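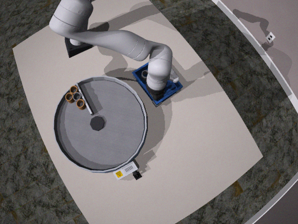

The turntable cell in the Marras simulator, with the gripper down at the blue tray. Render: Bistel

Puspita Ginting has spent most of the past year moving small cups from one container to another, and most of those cups have no weight outside a physics engine. She leads the demonstration work at Bistel, where a white arm is taught to pick cups of one colour out of a shallow round turntable and put them in a tray. The same cell exists twice, once on a bench and once in Marras, the simulator the group uses. She was interviewed by Giorgia Marino over two afternoons, the second of them with the remote control station running.

The first question was why the task has to be shown at all. Picking a cylinder off a flat disc is old work, and a script with a list of positions can do it.

"A script can do it if the cups are where the script thinks they are," Ginting said. "Ours bunch up against the divider. Each time the disc turns, the divider pushes the group along and they settle in a new way. Sometimes two are touching, sometimes one has drifted off on its own near the wall. You can write rules for that, and we did write them. We had 22 rules at the end of January and the arm was still getting a finger stuck between a cup and the rim."

The group dropped the rules and began recording people. A demonstration, as Ginting uses the word, is one complete run by a human operator: approach, choose a cup, close the fingers, lift, cross to the tray, release, return. Joint angles, gripper opening and camera views are stored together on one clock. A policy is then trained to give the next movement from what it sees.

The first set was recorded by hand on the bench. The arm was put into a free-drive mode, with its motors carrying only its own weight, and the operator held it by the wrist and walked it through the motion. Ginting described this as pleasant for the operator and awkward for everyone downstream.

"You feel the contact directly, so you're careful without trying to be. A new person can do a decent pick in ten minutes. The trouble is that your forearm is in every camera view. The policy learns that a pick happens when there is a sleeve in the picture. We tried masking it, we tried replaying the joint angles afterwards with the person standing clear. Replay works for the free motion. At the moment of contact it drifts, the cup is a few millimetres off, and what you have recorded is a miss."

Hand guiding also changes the motion itself. People pull the arm along paths that suit their shoulders. Lucrezia Costa, who recorded much of the bench set, is left-handed, and for a while the trained policy swung wide on one side for no reason that the layout of the cell could explain. The wide swing went away when her runs were balanced with those of other operators.

Remote control came next. The station uses Stukach, a control layer written at Bistel, and a pair of hand controllers. The operator sits with a screen in front and holds a trigger to engage. While the trigger is held, movement of the hand becomes movement of the gripper, scaled down. When it is released the arm stops where it is and the hand can be moved back to a comfortable place, much as one lifts a mouse off a desk.

Asked what scaling they use, Ginting said it had been argued over for a month. One to one feels natural and is too coarse for the last part of the approach. A fixed reduction makes the crossing to the tray slow enough that operators lose attention. Stukach now reduces the scale near the surface of the disc and restores it above a set height. The change is gradual, after an early version that switched in a single step and made two people feel ill.

"Delay matters more than scale," she added. "Below 40 milliseconds people don't mention it. Above that they start to move and wait, move and wait. You can see it in the data as a staircase. And the policy will copy the staircase perfectly well, it has no idea that the pauses were you waiting for the picture."

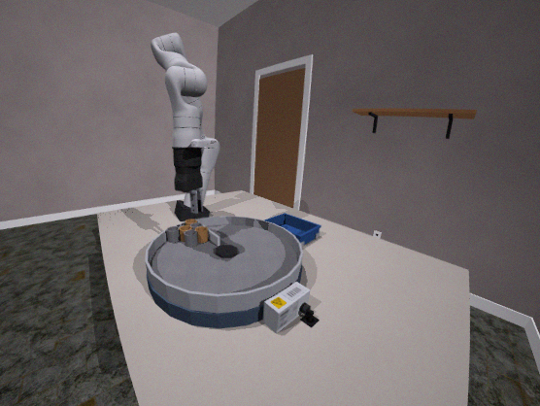
Part two · 3 min read

The simulated cell can be driven from the same chair with the same controllers. Only the far end of the link changes. Ginting brought it up for the second afternoon and ran two picks from it, talking as she went.

Marras holds a model of the arm, the table, the turntable with its hub and divider, the cups and the blue tray, and also a good deal that has no part in the task. There is a door in one wall and a shelf on two brackets. Marino asked whether anyone needed a shelf.

"The policy sees it through some of the cameras, so it has to be there," Ginting said. "The first version of the room was a grey void. Success in simulation was very high and it meant nothing. We put in walls, floor, skirting board, the outlet. Then we vary them. The label and barcode on the feeder are there for the same reason. They're high contrast, and a network will hang on to anything high contrast if you let it."

She is cautious about how far simulated demonstrations can stand in for real ones. Contact is the weak part. In Marras a cup that is gripped slightly off centre tends either to hold or to shoot out sideways, with little in between. On the bench it rotates, slips a bit and usually stays. Operators learn the habits of whichever version they are driving, and those habits go into the recordings. Her practice is to have every operator do a block on the bench before a block in simulation, in the same session, so that the real behaviour is fresh.

What simulation gives in return is resetting. A bench run ends with somebody putting the cups back, and people put cups back tidily. In Marras the group is dropped with a random push and the disc is turned by a random angle. Awkward arrangements come up as often as the settings allow. A run that starts badly can also be restarted from the same arrangement by a second operator, so two people can be compared on exactly the same cups.

Manuela Mancuso, who handles training, asked for 200 demonstrations per arrangement class when the project was set up. The figure was never reached on the bench. Mixed with simulated runs it was reached for every class but one, the class in which a grey cup sits hard against the wall with a tan or orange cup in front of it. Operators avoid that cup. They take an easier one first and hope that the next turn of the disc will loosen things.

"I'd tell them to take the hard one, and they'd say yes, and then take the easy one," Ginting said. "So now the software picks the target and draws a marker over it. They complained for a week."

The talk turned to bad demonstrations. Stukach lets the operator mark a run as failed, and at the start every failed run was deleted. This was changed after Mancuso found that the trained arm, once it had missed a cup, had no notion of what to do and would carry empty fingers to the tray, open them and come back. It had never been shown a miss. The group now keeps runs in which the operator misses and recovers, and throws out only those in which the operator gives up. Hesitation is trimmed from the beginning of each file and left alone in the middle.

Natalina Testa of Jemis, who supplied the hand controllers and sat in on the first afternoon, disagreed on one point. In her view the middle pauses should be cut as well, as most of them are the operator looking at the wrong camera view. Ginting's answer was that some of them are the operator looking at the right one, deciding whether the fingers will clear the rim, and that no filter they have tried can tell the two apart. The matter was left there.

Marino asked how long a person can do this work before the recordings get worse. The limit at Bistel is 3 blocks a day with a break between them. Ginting checks path length over the session and says it climbs before the operator reports being tired. She stops the session on path length and doesn't discuss it.

Asked what she would do differently, she went back to the bench recordings.

"Write down who held the arm. We didn't for the first weeks. We had names on the folders, but people swapped halfway through and carried on in the same folder. When the wide swing turned up we had to work out from the camera views whose hand it was. Also the height of the chair at the station. It sounds silly. If the chair is low the elbow rests on the table and the whole wrist motion comes from a different place, and you can pick that out in the gripper angle straight away."

The next round of recording adds a second tray and lets the disc keep turning slowly during the pick. Costa has tried it in Marras and reports that the scale change near the surface, set for a still disc, begins too late. Ginting expects to move it up before any more bench time is booked.

Interview by Giorgia Marino, June 16, 2024. Quotations have been shortened and checked with the speakers.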